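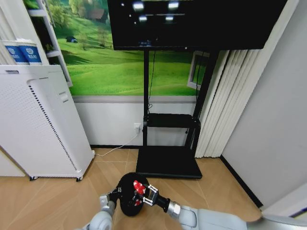

Unit 5. Comparing grippers, and what a comparison is worth

Read the Plorkum data sheet before Wednesday. It claims 2000 grasps without a drop. Ask what was grasped, from where, and who decided what a drop was. The sheet answers none of this.

In our own trials with the Etetti controller, each gripper gets the same 13 objects and the same starting pose. Even so, I would not trust a difference of one or two objects. Move the arm a little and the ranking can flip. 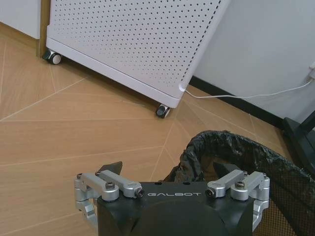 Wrist cameras are sold as the cure for bad grasps. I have doubts. A wrist view is good for the last stretch of an approach and poor for almost everything else. The two fingertips stay in sight, one over bare floor and one over the opening of the bin, so you can judge sideways error well enough. Height above the rim is another matter. Glossy black plastic with wrinkles in it is a hard surface for most depth methods, and the Rees notes skip it entirely.

Linkage fingers and parallel jaws
On many linkage fingers the tips travel in an arc. If you tune the approach with the fingers open and never check it closed, you will blame the camera for a geometry error.
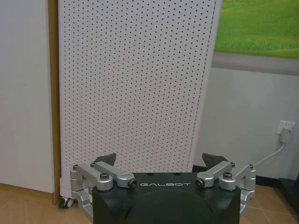 Stesville Robotics Notes, Issue 5, p. 13

Vendors like to quote grip force. For light trash it hardly matters. What matters is how wide the fingers open, how thick the tips are, and whether the controller knows it has missed. Report failed grasps and false "success" signals in separate columns. A table that merges them
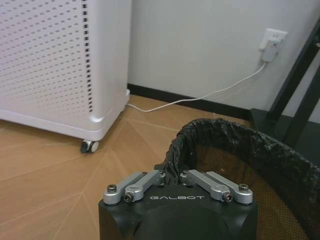 will get no credit, however many trials it covers. I have seen 500 runs boiled down to one percentage, and it told me less than a page of handwritten failures would have.

For lab: bring your trial sheet, unedited. Keep the bad runs in.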